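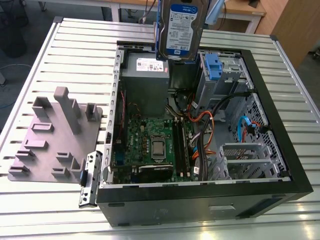
Figure 2. A desktop tower with the side panel removed and a 3.5-inch hard disk drive (1 TB) above the open case.

4.2 Why households keep old computers

Of the 224 households that completed the survey, most reported at least one desktop or laptop that had not been switched on in the previous year. When asked why the machine was still in the home, respondents gave the files on it as the main reason far more often than its resale value or the cost of disposal. This held across all age groups, though it was weaker among renters who had moved house recently.

The interviews help to explain the pattern. Several people spoke of the computer and its contents as a single thing. They knew that photographs and letters were stored on it, but could not say which part held them or whether that part could be taken out. The hard disk in a desktop of the kind shown in Figure 2 is a separate unit, and a household that wanted only the files could in principle keep the drive and pass on the rest. Few of those interviewed had considered this. One retired teacher had kept a tower under the stairs through two house moves and described it as "the box with the wedding in it".

A second group knew that the drive could be removed but did not trust themselves to do it. Their worry was loss of data more than injury or damage to the case. Some had asked a relative for help and were still waiting – in one case for 5 years.

Privacy was raised less often than we had expected from earlier work (Abou Zeid and Tawhiri, in press). Where it did come up, it concerned bank records and, among the self-employed, customer lists. People in this group tended to doubt that deleting files was enough, and two had taken a hammer to an old laptop before leaving it at the tip.

Collection schemes in the study area did little to address either concern. Leaflets from the Tosham scheme listed opening hours and accepted items, with one line asking residents to "remove personal data" and no advice on how to do so. Staff at the site told us that they were asked about this most often in January, when new machines had been bought and cupboards were being cleared.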